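Openwork knitting

Openwork knitting is a group of hand and machine knitting methods in which holes are made in a fabric on purpose and set out in a pattern. The holes are formed by the same stitches that hold the cloth together, so that no cutting or later stitching is needed. The term is wider than lace knitting, with which it is often confused. Many writers keep the word lace for pieces in which the pattern is worked on every row, and use openwork for any knitted cloth with regular gaps.

Structure

The basic unit of openwork is the yarn over, an extra loop laid across the needle between two stitches. When the loop is worked on the next row, a small hole is left under it. Each yarn over adds one stitch to the row. To keep the width of the cloth the same, the knitter makes a matching decrease, most often by working two stitches together. The decrease may stand next to the hole or several stitches away from it. Where the two are far apart, the columns of stitches between them lean to one side, and this slant is the source of the leaf, wave and fan shapes found in many older patterns.

Larger holes are made by wrapping the yarn two or more times around the needle, or by dropping a stitch and letting it run down a set number of rows. Dropped-stitch work is quick to make but stretches a good deal in wear.

Materials

Smooth yarns show the pattern most clearly. Fine wool has long been preferred for shawls and infant clothing, as it keeps its shape after it has been washed and pinned out. Cotton gives a crisp hole but has little spring, and heavy cotton pieces tend to grow longer over time. Brushed and looped yarns hide the stitches and are seldom used for detailed work, although they are common in plain scarves.

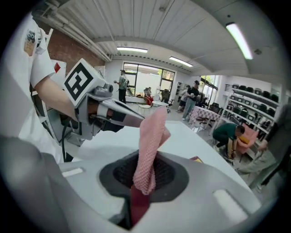 Pink knitted cloth with a fine openwork texture.

Regional work

In the valley towns of Dunness and Faltitz, openwork was a winter trade carried on in the home. Merchants supplied the wool and paid by the finished piece. The Dunness style is built on a repeat of nine stitches with a solid column between each pair of holes, while Faltitz knitters favored a mesh ground with few solid areas — a lighter cloth, and one more easily torn. Parish accounts from Faltitz list some 900 shawls sold in a single season, most of them undyed.

The trade declined after the opening of the Sturkitz mill, which produced a similar fabric on flat knitting frames. Hand knitters could not match its prices. Several households turned to repair work, and the ladder mend still taught in the district dates from this period.

Machine production

On a knitting machine, openwork is made by moving loops from one needle to the next with a transfer tool or a lace carriage. The empty needle picks up new yarn on the following pass and leaves a hole. Early machines needed each transfer to be done by hand. Punch cards, and later electronic control, allowed long repeats to be worked without stopping.

Care

Openwork is normally washed flat or in a net bag, pressed in a towel and laid out to dry. Pinning the edges opens the holes and evens the rows. Long hanging is not advised for heavier pieces.

Collections

The Mkhize Textile Collection holds 3000 knitted samples, with openwork forming the largest group. Its catalog was prepared by Naledi Jacobs and sorts the samples by stitch repeat. Undated pieces are placed by yarn and edge finish.

See also: Crochet; Eyelet; Filet; Shawl

Page last revised 12/27/19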